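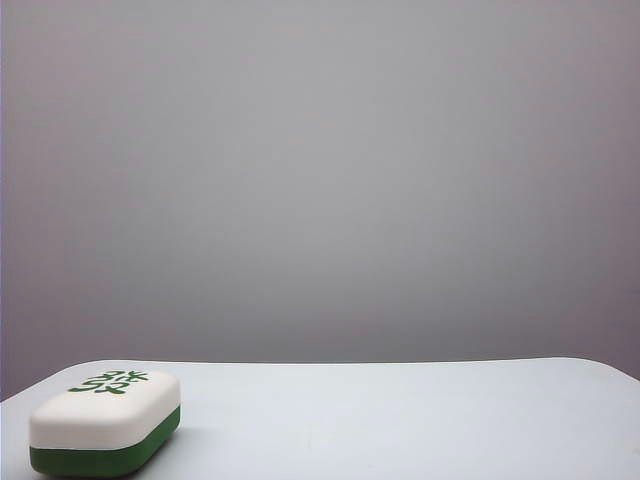
Subbarao Subramaniam
Lead author, Flokham manipulation project

5. What Went Wrong

5.1 The missed grasps

I'll start with the failure that cost us the most time, and I'll tell it in the order we lived it, wrong guesses included. Figure 1 is the fixed camera's view of the table, with the white and green object low in the left corner. The arm's job is to pick that object up and put it down at a spot chosen by the planner. We ran 2372 trials of this over the winter, and for a long stretch I thought it was the dullest task in the whole paper (I even argued for cutting it!).

Then in December the arm started closing its fingers on air. It would come down neatly beside the object, squeeze, lift, and carry nothing over to the target with total confidence. The log called every one of these a success. Our success check only asked whether the fingers had reached their commanded width, and with nothing between them they always did. I wrote that check myself, in a hurry, and I'd like that on the record before I start complaining about anyone else's code.

When we went back and replayed the joint logs we found 46 false successes. All of them came from starts near the left border of the camera view.

Figure 1. Table as seen by the fixed camera, object at lower left. The object has a white top and a dark green base.

5.2 Looking in the wrong place

My first guess was color. The top of the object is white and so is the table, so I figured the detector was losing the top and locking onto the green band underneath. That would pull the estimated center down toward the band, and it made such a nice story that I spent eight days on it. I retrained the detector with extra weight on pale regions. The masks got prettier and the arm kept missing.

My second guess was the lettering. There is green lettering on the white top, near the back edge, and I thought the pose estimator might be treating it as a separate blob and getting the long axis wrong. We painted the letters out of the training crops. Again, no change, though I still think this one deserved a try.

What finally helped was plotting the miss distance against where the object sat in the camera view. In the middle of the table the error was tiny. Toward the left it grew, smoothly, in one direction. A detector having a bad day doesn't draw you a curve like that. A bad calibration does.

5.3 The cause

The lens correction was stale. Skedulow, our job scheduler, restarts the vision process between batches, and on restart the process was loading an old calibration file from its cache and ignoring the current one. Otness, the planning layer, had the right file the whole time. So the two halves of the system agreed well near the center of the view, where the old and new corrections are almost the same, and drifted apart toward the borders.

There was a safety side to this too, and I don't want to skate past it. On several of the bad trials the fingertips came down on the tabletop harder than we allow. The wrist force limit did stop the arm, but Sfakianakis (our motion controller) cleared the stop and retried without asking a person. Repeated contact like that is bad for the fingers and the wrist, and it would be far worse with somebody's hand on the table.

5.4 What we changed

The vision process now refuses to start unless its calibration file matches the planner's, byte for byte. A grasp counts as a success only if the fingers stop short of fully closed and the wrist feels the load for 800 milliseconds after the lift. A force stop now stays stopped until a person clears it at the console. That last one slows the batches down, and I've had some grumbling about it, but I'm keeping it.

We threw out every trial from the affected batches, good and bad, and ran them over again with the object started in the same places. The results in Section 6 use only the new runs. I kept the old logs, and the false successes are marked in them for anyone who wants to test a success check of their own.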